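Kurkent Series Transit Fixtures for Turbine Blades and Vanes

Product group: Handling and Protection
Supplied by: Angelovski Precision Handling

Overview

The Kurkent Series is a range of reusable transit fixtures for holding finished and part-finished turbine blades, nozzle guide vanes and small structural castings as they move between machining, coating, inspection and final dispatch. The range is intended for suppliers to aircraft engine programs, where a part may visit several outside processors before it is released and where handling damage is a common cause of concession paperwork.

Each fixture holds parts by the root or by an agreed datum feature. The airfoil surfaces, the leading edge and the trailing edge remain free of contact throughout transit. Parts are loaded from above and are retained by a hinged keeper bar with two quarter-turn fasteners. No tools are needed to load or unload a fixture.

The series was developed at our Noltanau site under the direction of Marin Dumitrescu, Head of Fixture Design, and replaces the earlier Stutov range. Stutov fixtures already in service continue to be supported with spare parts and repair, as set out below.

Models in the range

K-18
Eighteen positions for small blades. Single tier. Suited to movement between cells on the same site and to short road journeys. Fits a standard tote.

K-47
Forty-seven positions in a staggered layout for very small compressor blades. Single tier. The staggered layout allows gloved fingers to reach each root from the side. The corner position that would complete the final row is left solid and carries the identification plate.

K-116
One hundred and sixteen positions across two tiers. Intended for batch movement to coating and heat treatment suppliers. The upper tier lifts out by its own handles and may be used separately. The K-116 must be lifted by two persons when fully loaded.

K-V
Made to order for vanes, segments and castings. The number of positions depends on part geometry and is agreed at the quotation stage.

Construction

The base frame of each fixture is machined from aluminum alloy plate and hard anodized. Inserts are machined from an unfilled engineering polymer selected for low particle shedding and for resistance to common degreasing fluids. Keeper bars are stainless steel with a bonded polymer face. There are no springs, adhesives or painted surfaces in the part contact area.

Inserts are held in the frame by captive screws from the underside. A worn insert can be replaced without disturbing the others, and the frame does not need to be returned to us for this work. Inserts for a new part number may be fitted to an existing frame if the root envelope falls within the limits for that model. Customers who introduce new part numbers regularly are advised to discuss this with our applications team before ordering additional frames.

Fixtures are not furnace tooling. They must not be used to hold parts during heat treatment, plating or coating, and they should not be placed in a blast cabinet.

Identification and traceability

Every frame carries a laser-marked serial number and a two-dimensional data matrix code. Each position is numbered on the frame beside the insert. Position numbers are marked to a depth that remains legible after repeated cleaning.

The customer may choose to have part number, revision and owner details marked on the identification plate. Plates are replaceable and are supplied blank unless marking is requested on the purchase order. Where fixtures travel between more than one company, we recommend that the owner's name and return address be marked on every frame – a large share of lost fixtures are simply standing on a shelf at another supplier.

A register of serial numbers, insert revisions and repair history is kept at Noltanau and is available to the registered owner on request. The register is maintained by Dragica Kos in Quality Records.

Cleaning

Fixtures may be washed in aqueous or modified alcohol systems used for aerospace components. They should be drained with the keeper bars open and dried fully before parts are loaded. Ultrasonic cleaning is permitted. Chlorinated solvents are not recommended for the polymer inserts and will void the insert warranty.

Inserts should be inspected after every cleaning cycle for embedded swarf, cuts and visible wear at the root contact faces. A go/no-go gauge is supplied with each insert type. An insert that accepts the no-go end of the gauge must be taken out of service and replaced.

Packing for dispatch

Loaded fixtures should be placed in an outer case before they leave the site. Rigid outer cases are offered for the K-18, K-47 and K-116, with foam cut to the profile of the closed fixture. Customers who use their own outer packaging should confirm that the keeper bars cannot be opened by pressure from the lid and that the fixture cannot slide when the case is tilted.

Spare inserts, gauges, plates and fasteners are small items and are shipped separately from frames. Spares are bagged by type, labeled with the insert revision, and packed in cardboard.

Open cardboard boxes 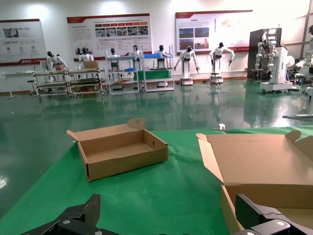
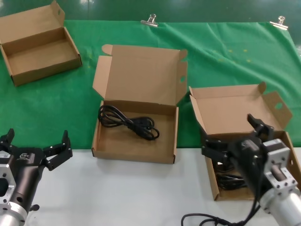
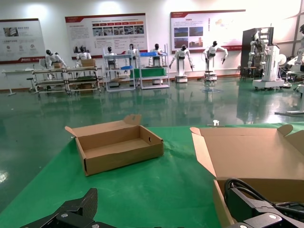 On receipt, the contents of each shipment should be checked against the packing list before any insert is fitted. Inserts of different revisions can be similar in appearance, and the revision letter on the bag label should be compared with the revision recorded for the frame. Shortages and errors should be reported to the order desk in writing, quoting the order number and the frame serial number if known. Bags should remain sealed until this check is complete.

Customer approval and first article

Fixtures for a new part number are released in two stages. A single fixture is first supplied as a trial article together with a dimensional report covering the datum faces, position pitch and keeper bar clearance. The customer is asked to load the trial article with representative parts and to confirm acceptance in writing. Production quantities are made only after this confirmation has been received.

If the engine manufacturer or another design authority requires approval of handling equipment, the customer remains responsible for obtaining it. We will supply drawings, material certificates and a statement of contact areas in support of the application. Drawings of insert geometry are issued under a confidentiality agreement.

Nerys Bellis, Applications Manager, is the point of contact for trial articles and for supporting documents.

Support for the Stutov range

New Stutov frames are no longer manufactured. Inserts, keeper bars and fasteners for Stutov frames remain available to order. Stutov inserts do not fit Kurkent frames, and Kurkent inserts must not be modified to fit Stutov frames. The root contact faces sit at different heights and the keeper bar will not close correctly.

Stutov frames may be returned to Noltanau for inspection. A frame found to be within limits will be cleaned, fitted with new fasteners and returned with an inspection certificate. A frame found to be outside limits will be reported to the owner and held pending instructions.

Customers who operate both ranges should store them in separate locations. Kurkent frames are finished in natural anodize and Stutov frames in black, which allows them to be told apart at a glance.

Ordering information

Please include the following with each inquiry:

Part number and drawing revision of the component
A model file or dimensioned drawing showing the root or datum feature
Condition of the part at each stage in which the fixture will be used (as cast, machined, coated)
Surfaces on which contact is not permitted
Quantity of fixtures and preferred model
Details of cleaning fluids and process temperatures
Marking required on the identification plate

Inquiries for standard K-18, K-47 and K-116 frames with existing insert types are normally answered by the order desk. Inquiries for new inserts and for the K-V are passed to the applications team, who may ask to borrow a sample part or a scrap casting of correct geometry. Sample parts are returned with the trial article.

Orders for delivery before the year-end shutdown should be placed before the end of November.

Warranty

Frames are covered against defects in material and workmanship for two years from dispatch. Inserts are regarded as wearing parts and are covered against manufacturing defects only. The warranty does not extend to damage caused by dropping, by use outside the stated limits or by the fitting of inserts from other sources.

Returns must be authorized before shipment. Frames returned for any reason must be free of parts and clean of process residue. Frames that arrive contaminated will be quarantined, and the owner will be asked to arrange collection or to approve a cleaning charge.

Contact

Order desk and spares: Fatima Radebe, Angelovski Precision Handling, Noltanau
Applications and trial articles: Nerys Bellis
Serial number register and certificates: Dragica Kos

Related products

Kurkent rigid outer cases
Go/no-go gauges for blade root inserts
Replacement identification plates
Stutov range spare parts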